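Home | Reviews | Visits | Buying Guides | Contact

Open day at the Plinditz works

Plinditz opened its factory to visitors on Sun 22 February, and I went along to see where the Parri rowing machine is put together. The doors opened at ten and the parking lot was already full. Tours went out in groups of 25, each lasting an hour.

Our guide was Lamisi Gyamfi, who runs the assembly hall. She started us at the rail cutting station, then took us past the seat rollers and the resistance units. The Parri uses a magnetic brake with a belt drive, and it is quiet – we could talk normally next to one at full stroke. 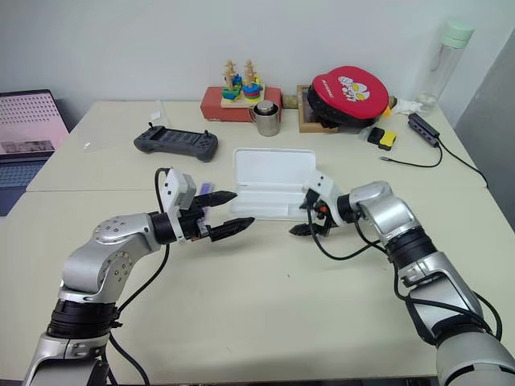

Reading time: 2 min

The test room was the part I liked best. Every new seat design is run back and forth for 60 hours before it is approved. Gyamfi told us an early version of the Parri squeaked after a day, so the rollers were changed to a softer compound.

Upstairs we could try the machines. The new Mindusum bike has a wider saddle post and a console that can be read without leaning forward. I found the lowest resistance setting too heavy for a warm-up. The Clindness treadmill was there too, but only as a display model.

Plinditz built 3,000 rowers last year and wants to add a second line for the bike. Prices for the Mindusum have not been set. Coffee was free, the sandwiches were not, and the line for the Parri was long all morning. I got five minutes on it.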